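# Sorting a shared wrench set into one tray

**Stuvon Facilities Desk**

Our office maintains a display area at the Boria branch that includes an artificial cherry blossom tree on a square base plate. The hand tools used there are left on the floor near the tree, and staff regularly spend up to 20 minutes looking for the right wrench. We have been issued a single plastic tray for the wrenches. We would appreciate advice on two matters: whether one tray is suitable for wrenches of different types, and whether the tray should remain beside the tree or be stored elsewhere.

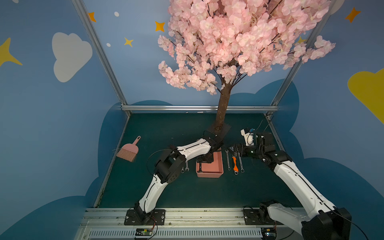
The area is shared by two departments, and neither has a lockable cabinet. Any arrangement must therefore be simple enough for all staff to follow without training.

**Tadeusz Kubiak**

One tray is acceptable for a small set. At Rosser we have followed this practice since February, and the procedure is as follows:

- Place open-end and combination wrenches in the tray. Adjustable wrenches should be kept separately, as the thicker handles take up too much room.
- Read the size stamped on the shank before putting each wrench down. A 13 and a 14 are easily confused at a glance.
- Lay the wrenches side by side with the jaws facing the same way. Wrenches that cross over one another are difficult to read - and difficult to pick up singly.
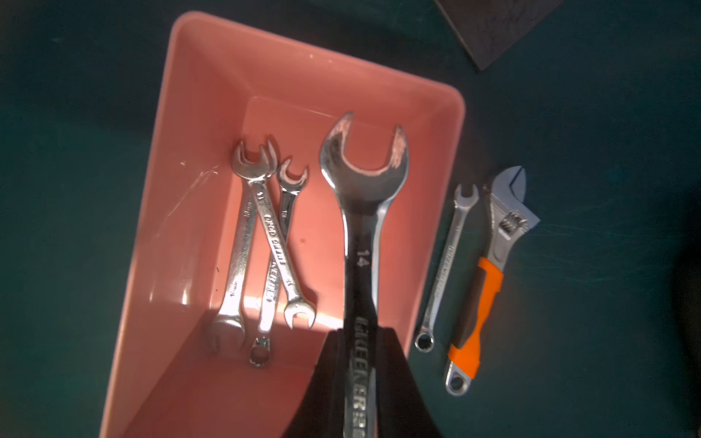

## Where to keep the tray

The tray may remain in front of the base plate, provided that it does not obstruct a walkway. We require that it be checked every 7 days and that missing sizes be reported in writing.

**Jusum Member Services**

We use a wall rack. Trays get kicked.

**Stuvon Facilities Desk**

Thank you both. We will adopt the tray procedure for now - a wall rack would require approval from the landlord.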